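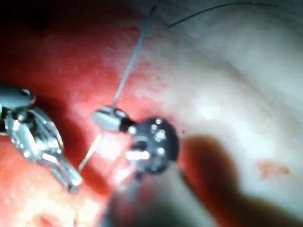
Grey thread pulled straight, both instruments in close.

Dekley Skills Forum > Suturing > Thread handling

How tight do you keep a running stitch between bites?
Started by tkhattak, 2023-03-17

tkhattak
I'm working through the continuous closure module and my line keeps coming out uneven. The first few bites look fine. By the middle of the wound the edges are bunched, and the last part gapes if you press either side of it. I finish with a square knot and the knot holds, so I don't think it's that.

My supervisor says to keep the thread under tension the whole time. The module notes say to let it relax after each bite and set the tension at the end. I've tried both and get bunching with the first and gaping with the second. Using 4-0 monofilament. What do the rest of you do?

Tanveer Khattak

bench_six
Your supervisor is right in my view. If you let a monofilament go slack it slides back through the last two or three bites and you're then chasing it. Pull each loop down until the edges just touch, then hold it there while you set up for the next one.

The bunching means you're pulling past the point where the edges meet. Less pull, same hold.

s.chou
I disagree with keeping it tight throughout. Tight thread all the way along is how you end up with pale edges, and tissue swells afterwards, so what looks snug at the time will be too tight later. I place a bite, draw the thread through, snug it, and then let go of the tension. Every few bites I go back and take up what has slipped.

It's slower. I was slow at it for months.

Sum-yee Chou

bench_six
Going back to take up slack is fine with two people. If you have someone following for you, they hold it. On your own you've only got the two hands, and every trip back is another chance to nick the thread.

s.chou
You take up slack on the loop with the tip closed, or with the side of the jaw. It doesn't need gripping.

Marrow_Lane
Question for tkhattak: where are you holding the thread? If you're grabbing the same spot over and over with a needle driver you'll crush it. Monofilament doesn't forgive that. I had one part on me on the last throw of the knot, and when I looked there was a flat section where I'd gripped it.

In the photo at the top the thread goes up in a straight line from the jaw, and there's another length down the other side between the two instruments. Keep track of that lower length. Mine always finds its way round something.

tkhattak
Holding it wherever it's nearest, so yes, probably the same few centimetres each time. I hadn't thought about the gripping. I'll look at the thread after the next one.

The lower length gets me as well. I cut it long because I was worried about running out before the knot.

oldcatgut
How long is long? For a short line you don't need a full length. I've watched people pull a great trailing piece through every bite, sawing at the tissue all the way, then throw most of it in the bin. Trim before you start.

tkhattak
I was using the full 55 cm.

oldcatgut
Well, there you are. That's a lot of thread to drag through a short wound.

bench_six
Don't cut it too short either. Running out one bite from the end is worse than having some left over.

P_Tilling
Spacing is the other thing to check. If your bites get wider apart as you go, no amount of tension will sort it out. Mark the line with dots before you start, both sides, and aim for the dots. The Van Hecke workbook has a ruled sheet for this at the back. I used it until I stopped needing the dots.

s.chou
Agree with P_Tilling. I'd do the dots before changing anything else. And change one thing at a time, or you won't know which one made the difference.

Marrow_Lane
Does anyone still have the Takow handout on monofilament knots? The link in the pinned post is dead.

P_Tilling
I have a paper copy. I'll scan it on Monday and put it in the files section.

tkhattak
Update. Did two more lines. Dots on both, shorter thread on both, held tight on the first and relaxed on the second. The spacing was much better. The tight one still bunched a bit near the start. The relaxed one needed taking up in three places but lay flatter when I'd finished. I found a crushed bit on the thread from the first one, right where Marrow_Lane said it would be.

Going with s.chou's way for now.

bench_six
Fair enough. I'd still say you're pulling too hard on the tight one, but use whichever gives you a flat line.

s.chou
Post again when you get to the locking version. The tension is different on that and I'd like to hear how you get on.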